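Pledbridge 단어장 데이터 카드 겸 README

안녕하세요, Pledbridge를 관리하고 있는 사람입니다. 원래는 제 공부용 엑셀 파일이었는데, 같이 공부하던 분들이 하나둘 파일을 달라고 하셔서 결국 저장소까지 만들게 됐어요. 격식 있는 데이터 카드 양식을 몇 개 찾아보긴 했는데 빈칸이 너무 많아서 포기했고요, 그냥 제가 받으면 궁금할 것 같은 내용 위주로 적었습니다. 길어요! 급하신 분은 "파일 구성"이랑 "알려진 문제"만 읽으셔도 됩니다.

무슨 데이터인가요

한국어 색이름과 색을 나타내는 형용사, 그리고 그 말이 실제로 쓰인 예문을 모은 자료입니다. 현재 표제어와 예문을 합쳐서 2126행이에요. "파랗다", "푸르다", "푸르스름하다", "퍼렇다", "시퍼렇다" 같은 말들이 서로 어떻게 다른지 외국인 친구한테 설명하다가 말문이 막힌 적이 있는데, 그게 시작이었어요. 신호등은 초록색인데 왜 파란불이라고 하느냐는 질문부터 막혔습니다. 사전을 펴 봐도 "조금 푸르다", "약간 푸른 듯하다" 이런 식으로 빙글빙글 돌기만 하고요.

그래서 뜻풀이보다는 예문을 많이 모으는 쪽으로 갔습니다. "시퍼렇다"는 색만 가리키는 게 아니라 "서슬이 시퍼렇다"처럼도 쓰고 "시퍼렇게 살아 있다"처럼도 쓰잖아요. 이런 건 예문을 나란히 놓고 봐야 감이 오더라고요.

파일 구성

파일은 4개입니다.

words.csv
표제어 목록이에요. 열은 id, 표제어, 품사, 계열, 어감, 메모 순서입니다. 계열은 흰색, 검은색, 붉은색, 푸른색, 누런색, 그리고 "기타"로 나눴어요. 기타가 점점 커지고 있어서 좀 부끄럽습니다.

examples.csv
예문 파일. 열은 id, word_id, 문장, 쓰임, 출처구분입니다. 쓰임 열에는 "색"과 "비유" 두 값만 들어가요. 애매하면 "색"으로 적고 메모를 남겼습니다.

pairs.csv
모음이나 자음이 바뀌면서 어감이 달라지는 짝을 묶은 파일이에요. 노랗다와 누렇다, 까맣다와 꺼멓다, 발갛다와 벌겋다 같은 것들. 개인적으로 제일 좋아하는 파일입니다. 심심할 때 그냥 열어서 읽어요.

notes.txt
정리하면서 적은 잡생각. 데이터로 쓰실 일은 없을 거예요.

인코딩은 전부 UTF-8이고 BOM은 없습니다. 엑셀에서 바로 더블클릭하면 글자가 깨지니까 "데이터 가져오기"로 여세요. 이거 묻는 메일이 제일 많이 와요.

예문은 어디서 왔나요

크게 두 갈래입니다. 하나는 제가 직접 쓴 문장이고, 다른 하나는 공부 모임 분들이 써서 보내 주신 문장이에요. 보내 주신 문장은 330개이고, 출처구분 열에 "모임"이라고 적혀 있습니다. 소설이나 기사에서 따온 문장은 하나도 없어요. 처음엔 좋아하는 시집에서 몇 줄 옮겨 적었다가 저작권이 마음에 걸려서 9월에 싹 들어냈습니다. 그때 id가 중간중간 비었는데 일부러 다시 채우지 않았어요. 예전 파일을 쓰시던 분들 링크가 어긋나면 안 되니까요.

Snežana Stojanovska 님이 학습자 입장에서 헷갈리는 짝을 잔뜩 정리해 주셨고, pairs.csv의 뼈대가 그 목록입니다. "거무스름하다"와 "거무죽죽하다"를 왜 같은 칸에 넣었냐고 따지셔서 밤늦게까지 메일을 주고받았는데요, 결국 제가 졌습니다. 거무죽죽하다에는 칙칙하고 고르지 못하다는 느낌이 있는데 제가 그걸 빼먹었거든요. 지금은 따로 들어가 있어요.

어감 열 읽는 법

어감 열은 "밝음", "어두움", "중립" 가운데 하나입니다. 대체로 양성모음이면 밝음, 음성모음이면 어두움으로 넣었는데 예외가 꽤 있어요. 그리고 "-스름하다", "-죽죽하다", "-끄름하다", "-레하다" 같은 뒷가지는 따로 열을 만들까 하다가 메모에 적는 걸로 타협했습니다. 불그스름하다, 불그죽죽하다, 불그레하다를 소리 내서 차례로 읽어 보세요. 완전히 다른 얼굴이 떠오르지 않나요?

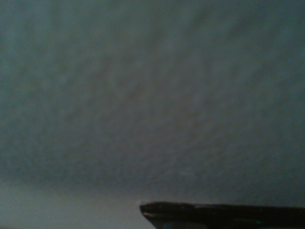
계열을 나누면서 제일 애먹은 건 푸른색 쪽이었어요. 한국어의 "푸르다"는 하늘에도 쓰고 산에도 쓰고 풋콩에도 쓰니까, 영어식으로 blue와 green을 나누려고 하면 바로 꼬입니다. 그래서 그냥 안 나눴어요. "청록", "쪽빛", "옥색"처럼 경계에 있는 이름도 전부 푸른색 계열이고, "잿빛"이나 "회청색"은 기타로 갔습니다. 동의 안 하시는 분도 계실 텐데, 계열 열은 마음대로 바꿔 쓰셔도 다른 파일에는 영향이 없어요.

알려진 문제

사투리는 거의 없습니다. 제가 아는 게 없어서 못 넣었어요. 제보 환영합니다!

비유 쪽 예문이 "빨갛다"와 "까맣다"에 몰려 있어요. "새빨간 거짓말"이랑 "까맣게 잊다"가 워낙 입에 붙어서 다들 그것만 보내 주시더라고요. "누렇다"의 비유 예문은 아주 빈약합니다.

표제어 중 200개는 아직 예문이 하나씩밖에 없습니다. 주로 "감파르잡잡하다"처럼 저도 평생 써 본 적 없는 말들이에요. 억지로 쓴 티가 나는 문장이 있을 텐데 너그럽게 봐 주세요.

맞춤법은 "노랗네"와 "노라네"가 섞여 있습니다. 둘 다 맞는 표기라 그대로 두었는데, 검색하실 때는 두 가지로 다 찾아보셔야 해요.

써도 되나요

네, 공부용이든 수업용이든 편하게 쓰세요. 고쳐서 다시 나눠 주셔도 되고, 그때는 Pledbridge에서 가져왔다고 한 줄만 적어 주시면 됩니다. 모임 분들이 보내 주신 문장도 전부 공개 허락을 받았어요. 다만 시험 문제집으로 묶어 파시려면 먼저 메일을 주세요.

다음에 할 일

예문에 높임말 표시를 넣고 싶고, pairs.csv에 자음이 바뀌는 짝(발갛다, 빨갛다)과 모음이 바뀌는 짝을 구분하는 열도 넣으려고 해요. 음성 녹음을 붙여 달라는 요청도 있었는데 제 목소리를 제가 못 듣겠어서 미루는 중입니다.

틀린 곳을 찾으시면 id를 꼭 같이 적어서 이슈로 남겨 주세요. "그 누리끼리한 문장이요"라고만 하시면 제가 못 찾습니다. 누리끼리하다 예문이 제법 많거든요.

마지막 수정: 12월 1일 일요일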